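Robot Teaching Lab, Handout 3
Showing a Task by Remote Control
Instructor: Yvonne Haworth

We use cookies to remember your settings on this site. Accept | Manage choices

Reading: the Entwistle notes, up to the part on gripper control.

1. What counts as a demonstration

A demonstration is one complete run of the task, recorded from the start position to the release of the last item. The operator drives both arms by remote control. The joint positions, the hand commands and the camera views are saved together, on the same clock. A run that stops halfway is kept in a separate folder and is not used for training in this course.

You can also teach by hand, which means holding the arm and moving it through the task. That is fine for one arm and a simple path. For two arms and a basket we use remote control, and it keeps your own hands out of the views.

2. The basket task

One hand steadies the basket. The other handles the bottle. Most new operators watch only the bottle and let the holding hand drift, so check both before you move. The wrist views sit close to the arm and show little of the floor. Use the head view for position and the wrist views for what is near the hand.

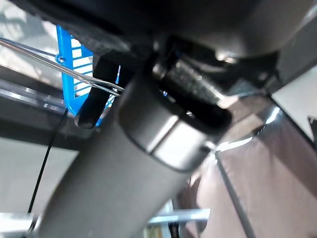
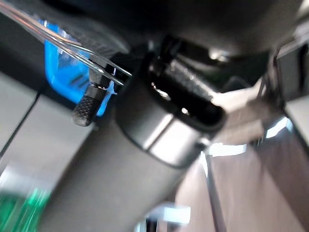
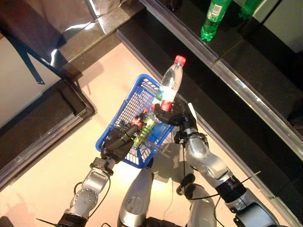 The last view has the basket and both hands in it. The first two are wrist views.

3. Rules for recording

Move at a steady speed. Long pauses get learned as part of the task.

Close the hand fully before you lift. Open it fully before you back away.

If you miss a grasp, recover and carry on. Mark the run "R" in the log.

Change the start position of the basket a little between runs.

4. How many runs

Each pair records 100 runs. The pooled class set should reach 1000 before we train. Carol Pearce checks the logs and will send back any run with a missing camera view.

5. For next time

Replay 2 of your own runs, one clean and one marked R. Write a page on where the hand paths differ and which run you would keep. Hand it in to Joanne Bellamy.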